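Robot Fault Technician, bench cells (full time, Jollcombe site)

Curine builds and looks after two-armed bench cells that sort small goods into trays. Most of the time they sort. In May one of them stopped sorting and started squeezing, and we would like to hire somebody who finds that interesting.

The short version: a left gripper on a Nillell cell closed on a roll of tape, reported that it was open, and went on closing. The cell logged 2,474 cycles that shift and marked 251 of them as successful picks of nothing at all. The stop button worked. The person reaching for it had a bruised thumb, and we had a long afternoon.

What you'd be doing

Reproducing faults on purpose, which is harder than getting them by accident
Reading logs that insist everything is fine
Checking grip force, cable slack and finger wear on every arm before it goes back out
Writing reports that the night shift at Wragg will read to the end
Telling the sales team no

What we need from you

Two years on small robot arms or similar machinery. Comfort with servos, a torque meter and basic scripting. A habit of locking out the power before your hands go in, including when you're sure. A degree is fine — so is not having one.

Pay is $235 a day during the six-week trial, then salaried. There are 558 open tickets. You won't be asked to close them all by summer, though Leobardo Palacios, who runs the fault bench, may look at you hopefully.

To apply, send a resume and one page on a machine that misbehaved and what you did about it.

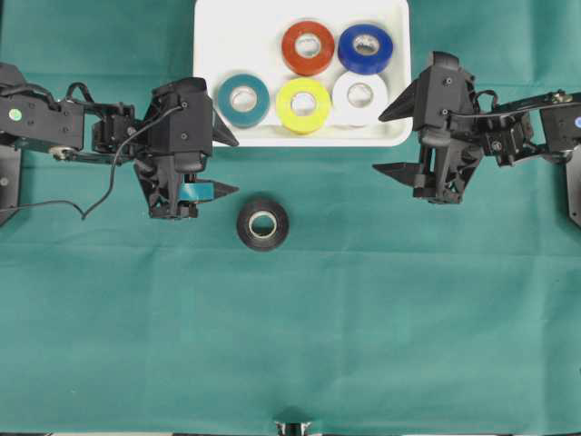
Pages where the machine was at fault and you weren't will be read with interest and some suspicion. Interviews are held at the bench, start at 9 a.m. and include an hour of fault-finding, paid at the trial rate. Closed-toe shoes, please, and leave rings and lanyards at the front desk.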